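What I Took Home from the Open Day at Laltum
2022-07-30

I'll admit I went to the Laltum open day mostly for the free lunch and the chance to sit somewhere air-conditioned, and I came home wanting to write to everybody I know about pegs.
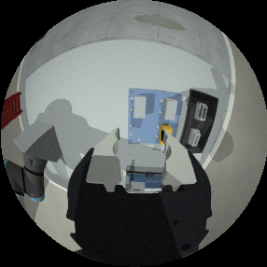

The practice table comes first

The station that held me longest was the simulated one. You sit down at a screen and look past the two fingers of a gripper at a pale tabletop, with a blue board on it, a couple of gray blocks standing on the board, a yellow-orange one lower down, and small whitish pegs or screw heads here and there. A black tray sits off to the right with more parts in it. None of it exists, of course. It's all drawn by a computer, shadows included, and I found myself leaning sideways in my chair to see around a finger that wasn't there (so did the man before me, I'm glad to say).

I had expected to be bored by this part. Kelton, the big hall next door, had the real arms, and that's where the crowd was, and the noise, and the popcorn. But a real arm doing a job it already knows is a bit like watching a dishwasher through the door. On the practice table you get to see how hard the job is! The young woman at the desk told us their team had run 3,259 attempts at it in there before anyone tried the same thing with real parts, and that the first 418 were, in her words, "a lot of dropping."

Why I think the public should see the dropping

I've been to my share of these days over the years, and most of them are put together like a magic show. The Plerness fair last October was like that. The lights went down, the arm did its trick, everyone clapped, and we were walked out past the gift table. I left knowing less than I did going in, and a little more nervous, too, because a thing that never fumbles seems as if it could do anything.

A visitor who has tried to pick up one little block and missed it four times running (that would be me) goes home with a much fairer idea of things. My sister-in-law works at a packing plant, and she worries about what's coming, and I don't think she's wrong to worry. But she'd worry better, if I can put it that way, after half an hour in that chair. She'd see which parts of her day are close to being handed over and which are still a long way off.

So my small plea to Luik, who I hear are planning an open day of their own, is to put the practice station right by the front door and give it more than one chair. We waited 33 minutes for ours, and I would gladly have waited longer for a second turn.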